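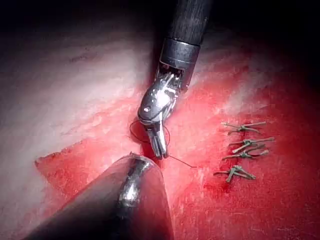
Suture Practice Sessions – Common Questions

Who are the sessions for?
Anyone on the Stullthorpe training list who has finished the knot-tying basics. Gunnel Hellström runs the morning group and Tzu-hsuan Yau runs the afternoon one.

How long is a session?
Each one is 40 minutes. You can book 2 in a row if the list allows it.

Do I need to bring thread?
No. Thread and needles are in the drawers by the door. If you want a particular size, write it on your booking form.

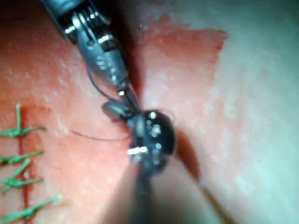 Please don't cut extra lengths to keep for later. Short pieces go in the sharps bin along with used needles.

How far apart should my stitches be?
Even spacing matters more than speed. Work from one end of the cut to the other and check the gap before each new bite.
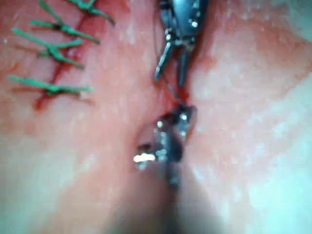 Knots should sit flat, with tails long enough to find again. Bright thread makes uneven work easy to spot – with the green stitches, the gap between the third and fourth is clearly wider than the ones higher up. If yours come out that way, finish the row and then start a new one.

Where do I put the needle while I check a knot?
Set it down where you can see the whole curve, with the point clear of the cut.

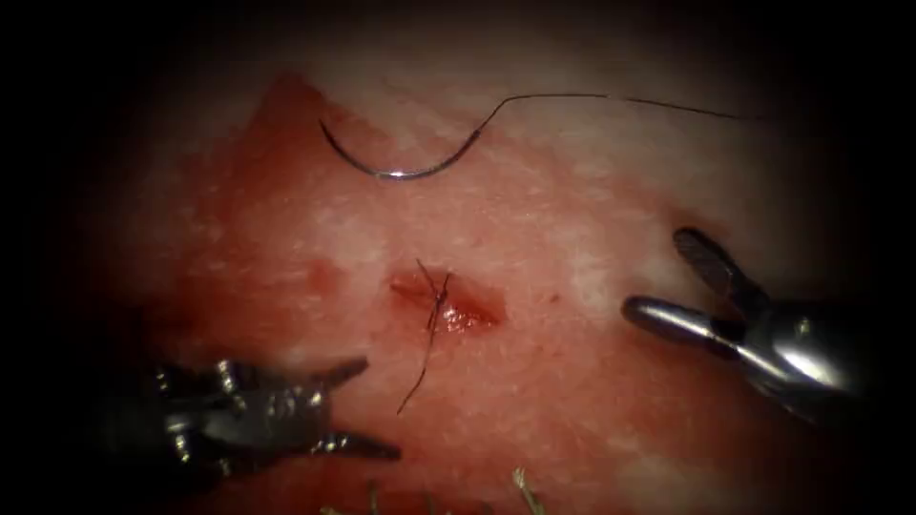

Keep track of the long end of the thread too. It catches easily when you pick the needle up again.

How do I cancel?
Call extension 146 at least 24 hours ahead.

Last updated 10 Nov 2021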